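3.2 Copying verse by hand

Learners in the Sturham group copied one line of classical verse per session, in place of the word lists used by Robles and Singhal. 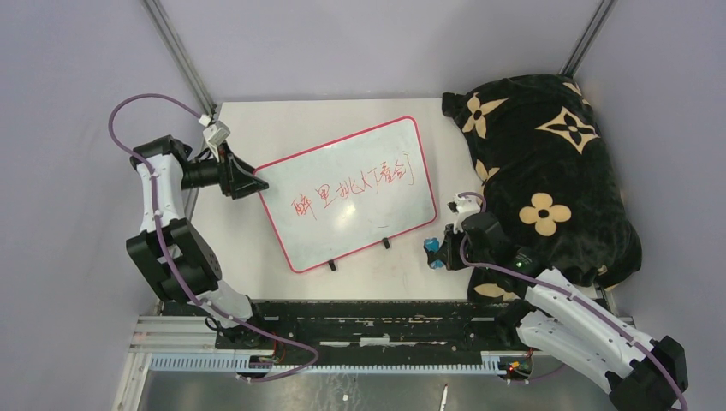 Figure 5. A line of six characters, 醉里挑灯看剑, handwritten in red on a whiteboard.

Each learner wrote the line from memory after a short reading period, and two raters scored it for missing strokes, wrong components and spacing. The full set came to 308 lines. Raters worked separately and met only to settle disagreements - most of these concerned spacing.

Lines by Xin Qiji were kept in simplified form, as in the course reader. Characters outside the 3000 most frequent were glossed in the margin and left out of the component score. Barrios (personal communication) suggests scoring them apart, and we return to this in Section 7. Stroke order was not rated, as raters had only the finished writing.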